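[home-layout] Re: Long low cabinet for TV, yes or no?
To: home-layout list
Time: 21:40

Good evening to all,

I answer to the message from this morning, and I leave most of it in place so that the people who get the digest can follow.

> Hello list. We are moving in December to an apartment where kitchen and
> living room are one space. My husband wants one of those long low TV
> cabinets which go along the entire wall. He has seen the Lunanero in the
> shop in Rernero and he is in love. I am not sure. I worry about three
> things. First, that we will have to bend all the time. Second, that the
> drawers are so shallow that nothing fits in. Third, that the cabinet will
> make the room look like a corridor, because the kitchen is at the end.
> Does anybody live with such a cabinet for some years already? I would
> like to hear what is good and what is bad, before we pay. Also I would
> like to know if one can put it together at home without help. The shop
> wants a lot of money for assembly.

We have lived with a Lunanero for 4 years, in a room which is also living room and kitchen together, so I think I can say something useful. I do not sell furniture and I have nothing to win if you buy it or do not buy it. I will go through your three worries in a different order, and I add the assembly at the end.

THE CORRIDOR QUESTION

This was also my worry, and I was wrong about it. In a narrow room, yes, a long line of furniture makes the room longer. But in a wide room a low cabinet stays under your eyes and the wall above is still free. When you come in, you see first the wall and the window, and after that the furniture. With a high cabinet it is the opposite.

The thing that does matter is where the line stops. We first had our cabinet going almost up to the kitchen counter, with a gap where only a broom could stand. It looked as if somebody had measured wrong. Then we moved it toward the sofa and left enough empty wall for a chair, and the two parts of the room became two parts. My advice is to put tape on the floor before you order. Leave the tape there for one week and walk around it in the evening with the lights low. If you step on the tape every day at the same place, your cabinet is too long.

About color: dark brown on a pale floor is strong. I like it. It makes a clear edge for the room, and it hides the cables and the black boxes better than white does. Dust is another matter. On a dark top you see everything, mainly in the late afternoon, when the sun is low. I wipe ours more often than I wiped the old one, which was in light wood. If you hate dusting, take this into your account.
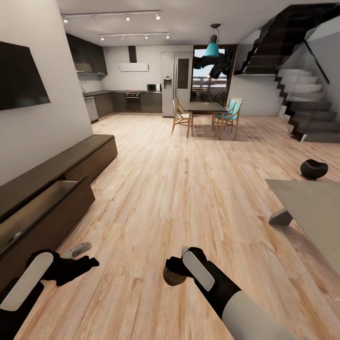
THE BENDING

Yes, you will bend. I prefer to say it clearly. When the cabinet sits close to the floor, the drawers are at the height of your shins, and to see what is at the back you must go on your knees. For a person with a bad back this is not a small thing. My mother does not open our drawers at all when she is visiting. She asks me to do it.

What helped us was to decide what goes in by how often we need it. Nothing that we use every day lives in the low drawers. Inside are board games, the papers for the appliances, candles, tablecloths for holidays, and the old photographs that we have not yet put in an album. The remote has a small tray on top of the cabinet. Before the tray it was often on the floor, right by the front edge, and the person who found it was the person who vacuumed.

If you have small children, think about the opposite side of the same problem: for them this is the perfect height. Every drawer will be pulled out, and things will be carried away. Our nephew emptied one of them during a single lunch. You can buy catches which go inside. I bought ours at Chow, the hardware shop behind the bus station in Rernero, and they cost less than the ones in the furniture store and they hold better.

THE SHALLOW DRAWERS

Here I must agree with you. The front of the drawer is high and looks generous, but the box behind is lower than the front. I measured before I bought, and still I was a little disappointed. The inside of our drawers is 557 millimeters wide, which is good, but the height is only good for flat things. Large books must lie down. A box with a lid does not go in, except if it is a very flat one.

Please bring to the shop the thing which you most want to store, or at least the measures of it. The person in the shop will tell you that it is "surprisingly roomy." I heard these words too.

There is one more point about the drawers that I did not know at the beginning. A wide drawer at low height gets leaned on. People sit on the floor in front of it and put an elbow on the open front, or they push it shut with a foot. After the first winter one of ours began to hang forward when it was open. It still closed, but with a noise. The reason in our case was the runners, which were short and thin, and the screws at the front had become loose in the wood.

I repaired it like this:

1. I took the drawer out and emptied it fully. Do not try it with the things inside, I did try.

2. I removed the old runners and filled the worn holes with matches and wood glue. I left it overnight.

3. I put in Kokier runners, the type that comes out to the full length. They are heavier, and the drawer feels like a drawer from a kitchen. You need 2 for each drawer, a left one and a right one, and they are not the same, so look for the letter on the metal.

4. I checked with the spirit level when the drawer was out, not only when it was in.

Since then it is quiet. If I bought the cabinet again today, I would change the runners on the first day, before the wood has any damage. Ask also if the shop has a newer version, because the model can have changed since ours.

THE ASSEMBLY

It can be done at home, but for this cabinet I would say two people and one free afternoon. The difficult part is the back panel. It comes in pieces, and if the cabinet is not straight when you nail the panel, it will not be straight ever. We measured from corner to corner both ways and moved the frame a little until the two numbers were the same. Only then we nailed.

Other small things, in no special order:

— Put it together in the place where it will stay. It is too long to turn in a normal hallway. We know this now, and the wall of our hallway knows it also.

— Put felt under it before you stand it up. A pale floor shows every scratch from a dark foot.

— The instruction booklet has no words, only drawings, and on ours the drawing for the hinge side was very small. Use the lamp of your telephone and look twice.

— Keep the bag with the extra screws. I taped ours under the top, inside, where I can find it.

— Fix it to the wall also if it is low. It will not fall like a bookcase, but with several drawers open and a child on them it can tip a bit, and there is a television on top.

— Make the hole for the cables bigger before the television stands there.

MY ANSWER TO "YES OR NO"

Yes, if the room is wide, if your knees are good, and if you have mostly flat things to put away. If you need real storage, for example for a vacuum cleaner or big toys, a low cabinet will not do it and you will end up buying a second piece of furniture. In that case I would spend the money on one high closet near the door and put the television on a simple bench.

You did not write how long your wall is. If you send me the measure, and the place of the outlets, I can draw it on paper and send it back to you outside the list. I enjoy this very much, so please do not feel that you disturb me.

One question from my side to everybody: has someone on this list oiled a dark cabinet that was sold as already finished? Ours has a dull spot on the top, where a plant stood, and I am afraid to make it worse. I have read both opinions, that oil will go in and that oil will only stay on top and get sticky. I can test at the back, where it does not show, but first I would like to hear from a person who did it.

With kind greetings, and good luck with the boxes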